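4.3 Building a countdown show in Skellum

A countdown playlist differs from a standard rotation in two ways: the running order is fixed, and each track carries a position number that the on-air display reads out to the web player. Set the chart up in the library before you open the scheduler. A chart built directly in the scheduler is not saved to the archive.

Before you start

Confirm that every song has a duration, an artist credit and a radio edit flag. Tracks without a duration are treated as zero seconds and will throw out the back-timing for the whole hour.

1. Open Library and choose Charts, then New Chart.
2. Enter a title. Accented characters are accepted (for example, Guimarães), but the older Tosden receivers show them as a blank.
3. Set Chart Length. The default is 16 positions.
4. Set Order to Descending. Position 1 will play last.
5. Drag songs into the list from the search panel. Skellum assigns the position numbers as you go.
6. If you want honourable mentions, add them under Unranked. They play ahead of the first ranked song and carry no number on the display.
7. Select Lock Order.

Note: Locking the order does not lock the audio. A file replaced in the library after this point will play in its new version.

Importing listener votes

Votes collected through the Zovent form can be imported as a comma-separated file. The importer accepts up to 3875 rows per file. Larger polls must be split and imported one after the other, with Append selected for the second and later files.

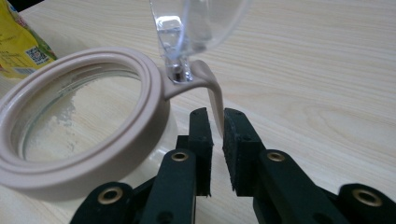 Round glass jar with a beige silicone ring, on a wooden tabletop.

8. In the chart window, choose Votes, then Import.
9. Match the Artist and Title columns. Leave Comments unmatched.
10. Review the list of near matches. Featured artists are the usual cause – "feat.", "ft." and "with" are read as three different credits until you merge them.
11. Select Tally. Ties are broken by the date of the first vote received, unless you choose Manual.

Caution: Tally overwrites any order set by hand in step 5, including a locked one. Export a copy of the chart first.

Placing voice links

Each position has a slot for one link before the song and one after it. Links longer than 14 seconds are not laid over the intro and will play dry, in the clear, before the track starts.

12. Select a position and press Record, or drop in a finished file.
13. Set the talk-up marker at the end of the intro, before the first vocal.
14. Leave the slot for position 1 empty if the presenter will be live. Skellum holds at that point until Continue is pressed.

Note: The hold does not stop the clock. If the top of the hour passes during a hold, the news feed takes priority and position 1 is moved to the next hour.

Send queries about chart templates to Despina Bogdan in Programming Support. For exporting the finished chart as a web page, see 4.4.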